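Wrist view: what to keep and what to trim before training
Cloth handling > Collecting demonstrations

saren_k
We are gathering teleoperated demonstrations for a folding policy, wrist view included. 98 episodes so far in the Dasterden set. Kgomotso Mtshali wants every episode cut to the span where the gripper is at the cloth. I would sooner keep the lot. A typical view from the part both of us would keep:

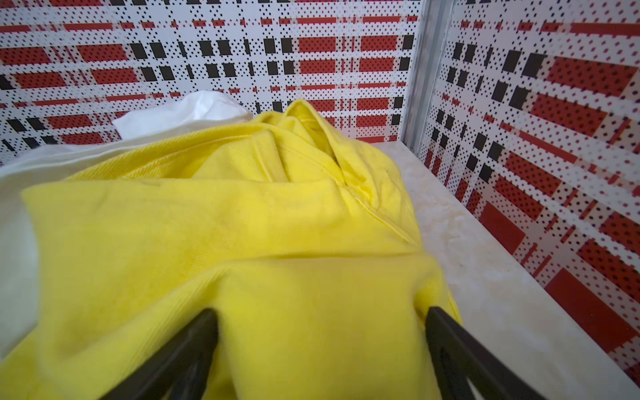 Yellow twill over white cloth, both fingers at the pile.

My concern is the start and end of each episode. If we cut those, the policy never sees how to come back to the pile from an odd pose.

mahlangu
Agree with Kgomotso. Idle time teaches idling. We had a policy in June that sat still for 8 seconds before every grasp, copied faithfully from operators who were waiting for the recorder to start.

saren_k
Idle and travel are different things. I would drop idle too — by joint velocity, not by what the camera sees.

cedstead_lab
What do the walls do to you? A busy red and black check behind plain cloth is easy to segment, but the policy may lean on it. We swapped backgrounds after training once and lost 26 points of grasp success.

saren_k
Same plaid throughout so far. A second pattern is planned, not printed yet. The wrist camera also picks up far more than the walls when it points upward: ceiling, air-conditioning unit, light fittings, and a bit of dark fabric close to the lens. 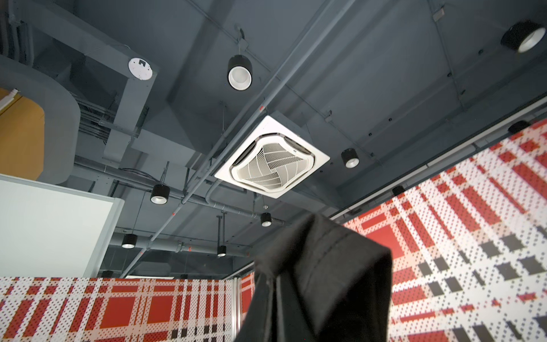
Kgomotso Mtshali
I would still cut those stretches. The policy has a fixed capacity, and I don't want it spent on views with no bearing on the next grasp. Keep 4 seconds of approach before first contact and throw away the rest.

mahlangu
4 is short if your operators move slowly. Check the approach times first.

saren_k
Fixed windows worry me for that reason. A label per segment (approach, contact, release, travel, idle) costs an afternoon and lets us train both ways from one set.

Zinhle Pretorius
Label them. Deleting raw data to settle an argument is poor practice. Hold out the same episodes for both runs or the comparison is worthless.

Kgomotso Mtshali
Fine by me, provided idle is out of both. I'll write the velocity threshold tonight.

saren_k
Agreed. Holding out 8 episodes, list to follow in this thread.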